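Home helpers wanted (the human kind) for our chores study
Posted February 27, 2023

Do you iron? Do you hate ironing? Have you ever stood over a basket of odd socks and thought, surely a machine could be doing this by now? Then I'd love to hear from you!

I run the people side of a small project called Ullia. We're part of Nidurska, a workshop that builds and tests software for robot arms, and for the past couple of years we've been trying to get a fair answer to a simple question: which household and shop jobs can a machine do today, to a standard a normal person would put up with? My colleagues are very good at getting an arm to move. They are less good (they won't mind me saying so) at knowing what a properly wiped worktop looks like, or how cross you'd be if your shelves were filled with the labels facing the back. That's where you come in.

We need people who do these jobs all the time, paid or unpaid. Cleaners, shelf stackers, carers, kitchen staff, parents, grandparents, anyone who keeps a house or a shop floor going. You don't need to know the first thing about computers. I came to this from eleven-hour days in a café kitchen and I still ask what half the buttons do.

So where have the machines got to? Picking up one solid thing and putting it down somewhere else is going nicely, most days. Loading a shelf is all right if the boxes match and somebody has left them square. Towels are so-so. Fitted sheets, no. Washing up is a long argument about wet glass that I won't start here. The arm is slow as well, slower than people expect from the telly, and it has no idea when a job is good enough to leave.

A lot of the early practice happens on a computer, before anyone risks a real plate. The arm gets a pretend hand and a pretend surface to work over, and it can get things wrong all night long without me having to sweep up afterwards. You'll be watching a fair bit of this on a screen, so it's worth knowing that the pretend places don't look much like a kitchen. The colours can be very odd indeed.
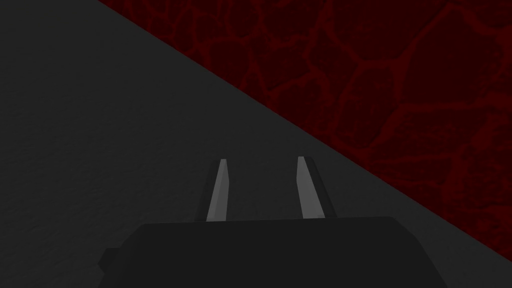

What you'd be doing

The hand in the practice runs has two straight fingers and nothing else, and I'd like you to keep that in mind when you're judging it. Try buttering toast with two rulers and you'll get the idea. The floor or table behind it might be plain grey, or it might look like cracked red lava, and you can ignore all that. We want your eye on the job.

There are 4 sessions, spread over the spring. In the first one you do some chores yourself while we film your hands and you talk us through it (people go shy for a minute and then you can't stop them, it's lovely). In the second and third you watch practice runs and tell us what went wrong and how much you'd mind it at home. The last is in our test room with the real arm. You set it a job of your own choosing, within reason, and mark it as you would a new starter on their first shift. Please be harsh! Polite answers are no use to us at all.

You'll get 150 pounds for the full set, paid after the last session, plus your bus or train fare. If you have to drop out partway we'll pay for what you've done. Tea is free and the biscuits are decent.

Who we're after

Anyone over 18 who does chores regularly and can get to our building in Uston. We've got a ramp and a lift, and the test room has chairs, so you needn't stand if you'd rather not. I'd be especially glad to hear from people who find some jobs hard on their hands or back, as you'll have thought about this more than any of us. Left-handers too – we had hardly any last time and it showed.

Some people ask me whether they're helping to do themselves out of a job. It's a fair thing to ask and I asked it myself at my interview. My own view is that the cleaners I know are safe for a good long while, and that if these machines do come, I'd want cleaners to have had a say in what they're for. You may think differently. Come and say so, we'll write that down as well.

The small print, such as it is

Films of your hands are kept for the study only and your face won't be in them. You can ask us to delete yours at any point. Bring shoes you can stand in, and no loose sleeves for the last session please.

How to apply

Ring the Kazmi desk (that's our bookings team) on extension 427, or pop in and fill out the short form at reception. Tell me which chore you do most and which one you'd hand over tomorrow if you could. Sessions start in May and places go to a good mix of people, so don't worry about being first in the queue. I read every form myself, usually with my lunch, and you'll hear back either way.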